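Jargate Code for Tabletop Handling

The Jargate Code for Tabletop Handling, usually just called the Jargate Code, is a set of good-practice rules for robot arms that pick up and put down everyday things on a table. It is a voluntary code and carries no legal force, but it has been taken up by a fair number of small laboratories and workshops, who tend to like it for its plain wording and its patience with people who are new to the work. It has 148 clauses, gathered into 8 parts, and the whole of it can be read comfortably in an afternoon with a pot of tea to hand.

Origins

The code began as a few pages of house rules at the Jargate workshop, where several groups shared the same benches and had fallen into rather different habits. One group cleared the table between every run, another left things where they fell, and comparing results became a trying business for everyone. The first shared draft was passed to the Singhal laboratory for comment in January, and came back a good deal longer than it went out. Besesov, a maker of soft grippers, later supplied most of the wording on finger wear — a subject on which the early draft had been almost silent.

Scope

The code covers light objects handled on a flat surface by a single arm with a two-fingered gripper. It leaves out heavy lifting, food preparation and anything done within reach of a person's hands, all of which are left to the formal safety standards. Readers are reminded in the opening pages that following the code is no substitute for a proper risk assessment, and the point is made again, quite firmly, at the end.

Laying out the table

Part 2 is the most widely quoted and probably the most useful to a beginner. It asks for a plain, matt surface where one can be had, and for a mixture of shapes and sizes, so that flat things, upright things and things lying on their sides all have a place in the work. Bottles must be capped before they go on the table. Any reference marks should be small and fixed down well, and they should stay put for the whole of a session. Phones and other devices are to be laid flat, with the screen off unless the task calls for it to be lit. 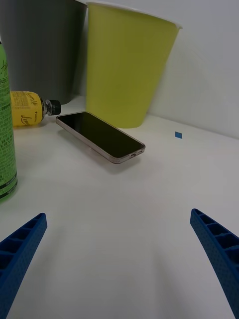

A phone on a white tabletop, seen from the wrist of the arm, with the gripper fingers open and a capped yellow bottle on its side beyond.

Thin, flat objects get a section to themselves, and deservedly so. A phone lying on a hard table offers very little edge to hold, and its glossy glass can confuse a depth sensor. The code advises approaching with the fingers open wider than the object, lowering slowly, and closing across the narrower width at the gentlest force that will do the job. Pressing down on a screen is not allowed at any speed. Where a grasp fails, the arm should open and back away before a second attempt is made, and after a third failure the operator is expected to stop and have a look.

Care of the gripper

Soft and printed fingers are treated as parts that wear out. The code sets an upper limit of 3,000 closing cycles between full inspections, with a quick look over at the start of each session as well. Ribbed or hollow fingers want particular attention, as small splits can hide between the ribs and dust has a way of settling there. Fingers are replaced in pairs, even if only one of them is damaged, so that both sides bend alike.

Records

Each session should have a short written record giving the objects used, the fingers fitted and anything that went amiss. The code is fond of failures and asks that they be kept along with the successes. The best-known body of records kept in this way is the Zovico set, which holds 767 sessions and is often used to show newcomers what a good entry looks like.

Reception

Users have generally been kind about the code, though the rule on replacing fingers in pairs is thought wasteful by some, and the limit on repeated attempts has been called fussy. Others would like to see it widened to take in cloth and other floppy materials, which the present edition mentions only in passing. A supplement on soft goods has been drafted at the Singhal laboratory and is open for comment.

See also
Gripper maintenance
Risk assessment in robotics
Zovico set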